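Sendale Swap Room Reopens With Gray Bins for Small Household Items

SENDALE - The town's swap room has reopened in September after a summer of repairs, and small household items now have their own gray bins on the tables by the entrance.

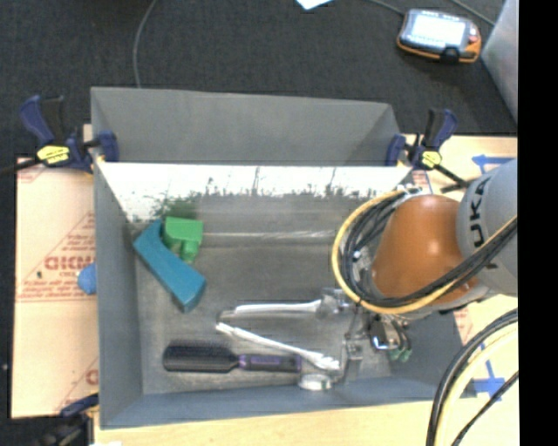 Can residents leave items at the swap room without an appointment?

Drop-offs are open to anyone with a Sendale or Bikow address during regular hours, and no appointment is needed. Larger donations, meaning anything over 2 boxes, should be arranged by phone so that the room does not run out of space.

The swap room, which is in the old feed store on Jaltach Road, lets people leave things they no longer need and take home things they do. There is no charge either way. Last year 1,556 items passed through the room, according to the annual report given to the town council, and the smallest ones caused most of the sorting work. Brushes, toy pieces, blocks, lids and kitchen odds and ends used to be mixed in with dishes and books on the main shelves, where they slid to the back and were hard to find.

Under the new setup, small items go straight into a bin when they come in. Staff go through each bin at the end of the day. Items in good shape are moved to the open shelves, and the rest is recycled or thrown out. A bin that is more than half full gets sorted early.

The change followed a trial in the spring, when the room put out three bins to see how people would use them. Most visitors found them without being told, the report said, although some left bags of clothing on top. Clothing still belongs on the racks at the back and should be washed and folded before it is dropped off.

The rules on personal care items have also been written down for the first time. Hairbrushes and combs are accepted if they are clean and free of hair. Toothbrushes, razors and opened cosmetics are not accepted, even if they have had little use. Loose batteries, light bulbs and knives must be handed in at the desk and may not be put in a bin.

Blocks and other toys are welcome, including odd ones from sets that are no longer complete. The room keeps a tub of mixed building pieces for day cares and classrooms, and teachers may fill a bag from it once a month. Puzzles are taken only if all the pieces are there.

Repairs over the summer included new carpet and lighting and a wider front door. The work was paid for with a grant from the Ayele Fund and money set aside in the town budget. The back room is still closed while shelving is put in, and furniture cannot be accepted until it opens. Anyone with a table or chair to give away can post a card on the board near the desk.

Visitors may take up to 40 items a month, a limit that has not changed. Small pieces from the same set count as a single item. People collecting for a school or a shelter can ask at the desk for a separate card that raises the limit.

Parking is behind the building, with the entrance on the side street. The front spaces are for drop-offs only, and cars should be moved after unloading. The ramp at the side door is open again.

The swap room opens at 10 a.m. and closes at 4 p.m. Drop-offs end at 3:30 p.m. to leave time for sorting. A full list of accepted items is posted inside the front door, and printed copies are available at the Sendale library and the Bikow town office.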